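仿真先行：抓取工位的设备预算怎么排

2024年3月7日

二月份把明年的抓取工位预算重新做了一遍。去年那一版是按供应商报价单的顺序列的，机械臂在最前面，夹爪其次，相机、支架、线缆、工控机依次往下，最后剩多少钱就写多少钱的“其他”。执行了半年以后，“其他”一栏超支最严重。这次换了排法，先列任务，再列任务需要的测量精度和节拍，最后才填型号。过程记在下面，方便以后自己查。

一、任务边界

工位的基准任务很小：从桌面上拾取小型立方体，放到指定的方形垫子上，允许一定的姿态误差。选它的理由是尺寸公差容易控制，失败模式也容易归类，夹偏、夹空、放置时带倒，基本就这几种。换成软包装或者异形件，失败原因会混在一起，验收时和供应商说不清楚。

任务定下来之后，能推出来的参数有这些：夹爪最小行程、指尖宽度、末端重复定位精度、腕部相机的最近对焦距离。负载反而不是约束，小立方体的重量可以忽略，真正占负载的是夹爪本体、相机和转接法兰。去年选臂的时候按工件重量选，夹爪和相机装上去以后余量几乎没有，加减速参数只能往下调，节拍跟着变长。这次把末端所有部件的质量先加起来，再乘安全系数，之后才看臂的规格表。

二、末端

夹爪问了两家。Hadard的平行夹爪标配指尖是通用件，定制指尖单独收费，交期另算。Endcombe的报价里包含一套可换指尖，但控制器要另配，通讯协议转换模块也不在主报价里。两边把缺的部分补齐以后，总价差不多，区别在于备件。Endcombe的指尖垫可以单独买，每片75元；Hadard要整套更换，每套205元。按现在的磨损速度估，一年下来差距不大，但单片更换停机时间短，最后倾向于Endcombe。

这里有一个容易漏的科目：法兰。臂的法兰孔位和夹爪的孔位不一定对得上，转接件要么找原厂买，要么自己出图加工。原厂转接法兰报849元，外协加工便宜，但要自己保证平面度和同轴度，还要自己做一次标定复核。我把原厂件写进了预算，外协图纸也画好留着，当备件用。

三、相机

腕部相机的争论比较多。Seung-woo Ma主张用广角，理由是接近目标的最后一段，普通镜头里只剩下指尖和工件，周围的参照全部丢失，策略容易漂。广角或鱼眼能同时看到夹爪、工件和桌面大部分区域，代价是边缘畸变大，中心像素密度低。我原来的意见是普通镜头加一台固定俯视相机，两路输入，各管各的。

两个方案的硬件费用要算全。双相机方案多出来的不止一台相机，还有立柱、横梁、一根长线缆、一个采集口，以及每次碰动支架之后重新标定的工时。工时在去年的预算里是零，实际花掉的时间很可观。鱼眼方案硬件少，但标定模型复杂，原有的去畸变代码要改，推理端的输入分辨率也要重新定。

没有必要为了这个分歧先买两套。我们先在仿真里把两种视角都渲染出来，跑同样的任务，看中心区域的像素够不够分辨工件姿态，再决定采购哪一种。

四、仿真环境本身的花费

很多预算表把仿真当成免费项，这不准确。软件许可可以是零，显卡、存储和人的时间不是。我们在Iltero的项目里把仿真单列成一个科目，下面分三项：计算、存储、资产制作。

计算部分按卡时估。鱼眼渲染比普通针孔模型慢，具体慢多少取决于渲染管线，自己测一遍比看文档可靠。测的时候要把桌面纹理、阴影和背景全部打开，关掉以后测出来的数字没有参考价值，正式生成数据时这些随机化都要用。

存储部分容易低估。每条轨迹保存图像、关节状态、夹爪开度和物体真值，图像占绝大多数。压缩格式要在立项时定下来，中途改格式等于重新导一遍。我们按78条轨迹为一批写盘，批次之间独立校验，坏一批只重跑一批。这个批次大小没有理论依据，是由当前暂存盘的容量倒推出来的，换盘以后会再改。

资产制作包括桌面、地毯、墙面之类的背景素材和工件模型。工件模型必须和实物尺寸一致，倒角也要做出来。去年有一批立方体模型是直角，实物是圆角，仿真里夹得很稳，到实机上指尖接触面积变小，姿态偏转明显变多。重做模型花的时间不长，重跑数据花的时间长。

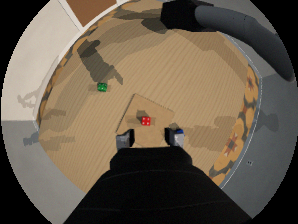 光照和阴影的随机化参数也归在资产这一项里管理。机械臂自身的投影会落到桌面上，位置随姿态变化，如果训练数据里阴影太干净，实机上开一盏侧灯就会出问题。Woo-jin Moon负责整理这部分配置，每个参数的取值范围写进版本库，和数据批次号绑定。这件事不花钱，但要排进计划，否则没有人有整块的时间去做。

五、采购顺序

顺序按依赖关系排，不按金额排。

第一批：工控机和显卡。仿真要用，实机也要用，到货即可开工。

第二批：机械臂。交期最长，合同要最早签，到货可以晚于第一批。签合同前确认三件事：控制柜供电规格、底座安装孔位、质保期从发货算还是从验收算。

第三批：夹爪和转接法兰。等臂的型号锁定以后再下单，孔位图互相核对一遍，签字留档。

第四批：相机和镜头。等仿真对比的结论出来再定。如果结论是鱼眼，立柱和横梁这两行直接删掉，腾出来的额度转到备件。

第五批：耗材和备件。指尖垫、线缆、急停按钮、保险丝、垫子和工件。线缆要按最长走线再加余量买，拖链里的线按易损件处理，每种至少备一根。

集成服务由Ait Ali报价，分安装、调试、培训三段。培训这一段我砍掉了一半课时，留下安全操作和故障复位，编程部分自己看手册。调试这一段没有砍，验收标准附在合同后面，写明工件尺寸、垫子尺寸、放置误差和连续运行次数，达不到就不付尾款。

六、还没定的

第一，安全围栏。臂是协作型的，供应商说可以不装，但末端加了夹爪以后要重新做风险评估，评估结果出来之前，围栏这一行先保留。

第二，备用夹爪要不要整只买。目前的想法是先买指尖和控制线，本体坏了走返修，返修周期写进合同。如果供应商不肯承诺周期，就改成买整只。

第三，显卡是买还是租。按现在的卡时估算，买和租的平衡点落在项目后半段，而后半段的用量最不确定。暂时按买写，等鱼眼渲染的实测数据齐了再核一次。

表格的下一版等相机结论出来再更新，科目编号不变，只改金额和数量。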